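Workshop notebook, small store
13 Jun 2020

Child seat day. I had hoped to put it off until the autumn, but the Galanis order is due to be packed and the seat has been in the way of everything since March, when it arrived and was put down "for now" in front of the yellow shelving. For now has lasted a good while.

Aim: get the seat off the floor, decide what goes with it, and leave the yellow shelves in a state where a person could find something on them without swearing. Two out of three, as things stand tonight.

Started with the shelves, as they were the easier job and I am easily led. The four black shoe trays go on the upper shelf, in a row, one behind another. They are the right shape for a pair of shoes and the wrong shape for any shelf made by man, so a row it is. I tried stacking them first. The rims catch, the top one slides, and you end up on your knees fishing a tray out from behind an upright. Row. Please leave them as a row.

Lower shelf: the round metal discs to the back, black square blocks to the front, two by two. The thin rods with the reddish tips are lying crosswise behind the discs. They need a tube or a jar and they don't have one. Whoever borrowed the jar had coffee in it last I saw, so I am not asking for it back.

The discs I would like sorted by size at some point. Kundov sent them in one bag with one label, and the label said 482, which is neither the part number nor the quantity nor anything else I can match to the paperwork. I have written 482 on the shelf list with a question mark and moved on with my life.

Then the seat. It is an awkward thing to store. Tall curved back, bolsters at the sides, padding that collects carpet fluff, and no way up that looks stable except the way a child would sit in it. Laid on its back it rocks. On its side it takes up the whole aisle. Ended up standing it on the white bin with the rolled rim, which had brown cardboard boxes in it already and was not going anywhere. 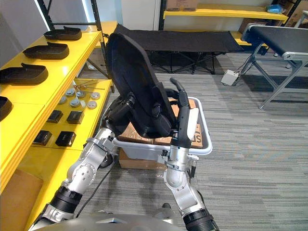
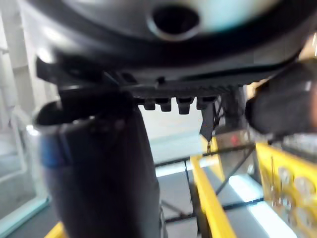 First picture: child seat on the white bin, shoe trays and discs on the yellow shelves to the left. Second: close in, underneath a dark rounded part with a ribbed edge and a row of four small pegs.

Points on the seat, for whoever packs it:

– Lift it from both sides. Taking hold of the backrest alone is asking for trouble, as I found in March with my shin.
– Bag it before it goes in a carton. The Zelar bags are too narrow at the bolsters by an annoying amount; use the wide roll under the bench.
– The flaps of the boxes in the bin are not a shelf. They will hold a seat for an afternoon. I would not trust them for a week.

Carton: the 64 cm one is the only one we stock that might take it upright. I measured the seat at the widest point and it ought to go in with a hand's width to spare, though I also measured the aisle in the spring and we all remember how that went. If it doesn't fit, the next size up has to come from Prutosville and they want 2 days' notice, plus the usual phone call to say that they have had the notice.

Carpet needs going over where the seat used to be. I ran the small vacuum across it and it made a noise like a goose, so I stopped. Bag full, I think, or goose.

Not done:
Jar or tube for the rods.
Discs by size, and an answer on 482.
Shoe trays need a label on the shelf edge. I wrote one and can't find it.
Cardboard in the white bin to be flattened once the seat is off it. I am told some of it is "good boxes", so ask before you stamp on anything.
Carton trial for the seat, first thing, before the bench fills up again.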